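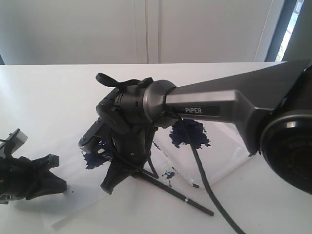
Last updated: November

The painting team got the white table by the cabinets again, so most of my club time lately has gone into paper and blue paint. I said I'd write up how the project is going for the people who missed the last few sessions.

We have two arms on the table, and each one has its own folder of recordings. I named the folders Tazi and Sidon, and the code that plays the moves back is called Urkum. Abdelilah Ashour wrote most of Urkum over the summer and I've been fixing the parts that broke when we changed the gripper settings.

The task is simple to say. Pick up the brush, get paint, put a mark on the paper where the program says, put the brush down. We split it into 7 steps in the code, and the pickup is still the worst one. A brush handle is thin and it rolls. If the fingers close a little too high they push it away, and if they go too low they press into the table and the arm stops with a force error. We keep 5 start positions for the brush now. Before that we let people put it down anywhere, and the recordings were too different from each other to be useful.

We have 386 recordings we can use. The total was 590, but I went through them all and threw out the ones where the person driving the arm paused for a long time or let the brush slip. It took me three evenings. Abdelilah thinks I was too strict and he may be right about some of them. I kept the rejects on the club drive if anyone wants to check.

Paint is harder than I expected. Thick paint stays where you put it but comes off the brush in lumps, so a dab turns into a blob with ragged edges. Thinner paint makes a better line and also drips. I'm staying with thick for now. We only use one color until the marks are more even.

Cables are the other problem. When the wrist turns far enough, the black cable swings down over the paper, and a wet mark doesn't survive that. I want to tie it back along the arm, but it needs enough slack for the wrist to turn all the way. If you have done this before, please tell me how.

For the showcase we signed up under the team name Vorex. The plan is a flower with a stem, and the petals come first. I'd like a full run without anyone touching the table before we add the stem.

Next session starts at 4:30 pm. Bring an old shirt, and somebody please bring more paper.

Taha Salem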